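検索 キーワードを入力 検索

講義録音・配信用ワイヤレスマイクセット「Cutau 35」

こんにちは、教室まわりの機材を担当しているFuchs教育機材の店長です。今日は、ここ何年かで私がいちばん人にすすめている機材、Cutau 35の話をさせてください。ちょっと長いです。お茶でも用意してどうぞ。

まず何に使うものかというと、大学のゼミや講義で、先生の声と学生の声を両方ちゃんと録るためのマイクセットです。先生用の襟元マイクが一つ、机に置くマイクが二つ、それをまとめる受信機が一台。これだけ! 受信機はUSBでパソコンにつなぐと普通のマイクとして認識されるので、ドライバーを入れる作業はありません。会議ソフトでも録画ソフトでも、入力のところで選ぶだけです。

私がこの製品を扱いはじめたのは、Chinyere Ezeani先生に相談されたのがきっかけでした。社会学の先生で、家族とジェンダーをテーマにした授業を長く持っていらっしゃる方です。討論が中心の授業なので、先生の声だけきれいに録れていても半分も意味がないんですよね。欠席した学生が後から録音を聞くと、先生が「なるほど、それで?」と言っていて、その前の「なるほど」と言わせた発言がまるごと聞こえない。これ、心当たりのある先生は多いんじゃないでしょうか。

それまで先生が使っていたのは、教卓に置いたICレコーダーでした。レコーダーが悪いわけじゃないんです。ただ、教卓から後ろの席までは遠い。しかも空調が鳴っている。話しにくいテーマのときほど学生は小さな声になるので、いちばん残しておきたい発言がいちばん録れない、という困ったことになるわけです。

■どんなふうに録れるか

机置きマイクは全方向から音を拾うタイプで、四人がけの机を二つ寄せた真ん中に置くと、ちょうどいい具合に全員の声が入ります。私が店の会議室で試したときは、隣の席でぼそぼそしゃべった声も、向かいの席の声も、後で聞いてきちんと言葉として分かりました。紙をめくる音も拾います。これは正直に書いておきます。マイクのすぐ横でレジュメをばさばさやると、かなり派手に入ります(一度、私のせんべいの袋も見事に入りました)。

襟元マイクのほうは、先生が歩き回る授業向きです。電波の届く範囲は見通しで20メートル。中規模の教室なら端から端まで問題ありませんでした。ただ、間に鉄の扉があるとさすがに切れます。休み時間に廊下へ出て学生と立ち話をする先生は、出る前にミュートボタンを押すクセをつけてください。逆に廊下が近いと、扉が開いていれば普通に届いてしまいますから……! ミュート中は本体のランプが赤、通常は緑です。

二つの机置きマイクは音量を別々に調整できます。受信機の前面にあるつまみを回すだけなので、授業中に「後ろの班、ちょっと小さいな」と思ったらその場で直せます。画面の中の設定をあちこち開かなくていいのが、私はとても気に入っています。

■プライバシーのこと

人の生活や経験に関わる授業では、録音そのものに慎重な先生が多いです。Ezeani先生も最初はそこを気にされていました。で、この製品のいいところなんですが、受信機に「全マイク停止」のボタンが大きく一つついています。押すと三つのマイクがいっぺんに止まって、受信機のランプも赤に変わる。ランプは教室の後ろからでも見える明るさなので、いま録っているのかいないのか、学生の側からも分かるんです。

先生は初回の授業でこのボタンを学生に見せて、「ここから先は録らないでほしいと思ったら言ってね」と伝えているそうです。私はこの使い方を聞いてから、ほかの先生にもそのまま紹介させてもらっています。もちろん録音のルールは学校ごとに違いますから、導入の前に学科の事務に一声かけておいてくださいね。

ちなみに、音声データは受信機には残りません。つないだパソコン側にだけ保存されます。貸し出し機として教員同士で回す場合も、前の授業の音が残っている心配はなしです。

■電池と充電

充電はケースに戻すだけ。満充電で九十分授業が三コマ、私の手元では余裕でもちました。充電が切れそうになると本体のランプが点滅しますが、音では知らせません。ピーピー鳴らないのはありがたい半面、気づかないこともあるので、昼休みに一度ケースへ戻すのがおすすめです。ケースは布張りで、肩ひもを付けると教科書と一緒に持ち歩けます。ひもは別売りです(ここは付けてほしかったなあ、とメーカーには毎年言っています)。

■Stidettiとの違い

お店でよく比べられるのがStidettiの卓上マイクです。あちらは一台完結型で、机の真ん中に置けばそれでおしまい。少人数の読書会ならStidettiで十分だと思いますし、値段も手ごろです。Cutau 35が生きるのは、先生が前で話す時間と班で話し合う時間が一コマの中で入れ替わるような授業です。十二人くらいまでならStidetti、それより多いならCutau、と私は案内しています。迷ったら授業の進め方を教えてください。安いほうで足りるときは、安いほうをおすすめします。

それからNestbergの三脚スタンド。机置きマイクの底にねじ穴があって、これがぴったり合います。机の振動を拾いにくくなるので、学生がノートパソコンをカタカタ打つ教室ではぜひ一緒に。高さは最大36センチ、たたむと筆箱くらいです。

■主な仕様

品名 Cutau 35
構成 襟元マイク一、机置きマイク二、受信機一、充電ケース一
通信距離 見通し20メートル
接続 USB(ケーブル付属)、イヤホン端子
重さ 292グラム(マイク三つと受信機の合計、ケース別)
色 黒、うすい灰色
付属品 風よけスポンジ、襟元用クリップ、日本語の説明書

灰色は入荷が少なめです。黒は指紋がちょっと目立ちますが、在庫はだいたいいつもあります。

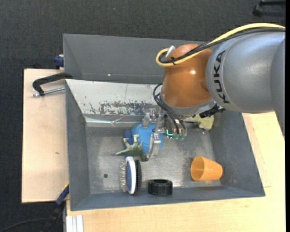

KUKAのロボットアームと、二つに仕切られた灰色の金属製ケース

■よくいただくご相談

オンラインと対面を同時にやる授業でも使えますか、とよく聞かれます。使えます。ただし教室のスピーカーからオンライン参加者の声を出すと、机置きマイクがそれを拾って、向こうに自分の声が返ってしまうことがあります。会議ソフトのエコー除去を入れて、マイクをスピーカーから離してください。それでもだめなら、オンライン側が話す間だけ全マイク停止ボタンを押す、という力技もあります。私はけっこうこれです。

文字起こしに使いたいという方も増えました。音がはっきりしているぶん、ソフトの変換も楽になります。とはいえ、二人が同時に話すところはどうしても崩れます。研究のインタビューに使うなら、一対一のときは襟元マイクを聞き手に、机置きマイクを話し手の前に置いて、ソフトで音を左右に分けて録るといいですよ。設定のしかたは説明書の後ろのほうに小さく載っています。小さすぎるので、ご購入の方には私が書き直した紙を一枚おつけしています!

マイクを増やしたい場合、机置きはあと二つまで足せます。襟元マイクは残念ながら増やせません。二人の先生で進める授業なら、もう一人の先生の前に机置きを一つ置いて代わりにしてください。

消耗品は風よけスポンジとクリップだけです。スポンジは洗えます。中性洗剤で押し洗いして、よく乾かしてから付けてくださいね。クリップはなくす方が本当に多いので、三個入りの袋を用意しました。

■ご購入と貸し出し

価格は学校向けと個人向けで違うため、お見積もりでご案内しています。請求書払い、校費でのお支払いにも対応します。見積書、納品書、請求書の宛名や日付の書き方に学校ごとの決まりがあるときは、最初に教えていただけると助かります。年度末の3月は書類も配送も混み合うので、少し早めにお声がけください。

買う前に試したい方には、一週間の貸し出し機があります。送料は往復ともこちらで持ちます。実際の教室で、実際の人数で使ってみるのがいちばん早いです。返却のときに感想を一言書いて入れてくださる先生がいて、これが毎回楽しみなんです。「後ろの席の子がこんなに話していたとは知らなかった」と書いてあったときは、しばらく店の壁に貼っていました。

保証は購入日から一年。襟元マイクの線を椅子に巻き込んで切ってしまった、というご相談がいちばん多いのですが、これは保証の外になります。線だけの交換ができますので、本体を捨てないで送ってください。交換用の線は店に置いてあります。

ページ更新 2022/11/08

お問い合わせ | © Fuchs教育機材 | ページの先頭へ戻る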